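Sivcombe teleop project: progress report to the Gilmartin fund
Prepared by Titilayo Adebisi
Aug 12, 2022

Hi all,

It's been a busy stretch since my April note, so grab a coffee. The short version is that we're teaching the simulated arm by remote control now, the recordings are usable, and I still don't have the block task where I want it.

When I last wrote, we were steering the arm with a keyboard, one joint at a time. It was miserable! You'd fix the wrist and lose the elbow. We've since moved over to Tilta, our little handheld controller, so the person doing the teaching just moves their own hand and the simulated gripper follows along. New people get the hang of it in an afternoon (my first afternoon was a bit longer than that, but I'm left-handed and the grip wasn't set up for it yet).

So far we've saved 591 demonstrations of the block task. I threw out 62 of them, mostly for long pauses where the person stopped to think and the arm just hung there. The learning software, Pestix, copies those pauses very faithfully, and we ended up with a robot that dithered. Training on the trimmed set got rid of most of that.

The plan you signed off on said 2000 demonstrations by the end of the grant. I think we can get there, but I'd like to talk about whether we should. The last 210 we recorded were all done with the blocks in fresh starting positions, and they helped more than the whole batch before them. I'd happily trade a pile of repeats for more variety – same hours, better data.

What's still bugging me is the approach angle. People tend to come in at a slant when they're tired, and then a finger nudges the neighboring block. I've added a soft buzz in the controller for when the fingers get close to anything, and I'm asking everybody to quit after half an hour. We also record each session from more than one viewpoint now. Judging depth from a single view was causing a lot of misses, and the overhead view makes it much easier to go back and see where a reach went wrong.

On money, we're a little under on equipment and a little over on people's time. I'd like to move the leftover equipment money across if that's okay with you. Next up is a second task, stacking, which I've sketched out but haven't recorded yet. 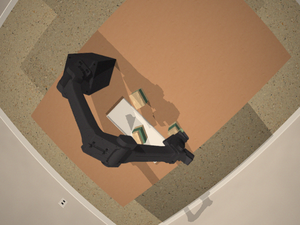
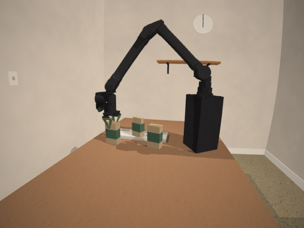
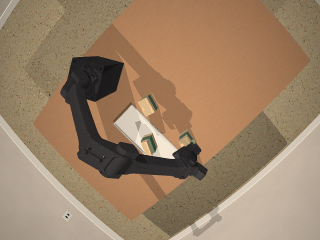 Simulated arm and the three green-and-tan blocks. The second view shows the gripper closed on one of them; the first and third are from overhead.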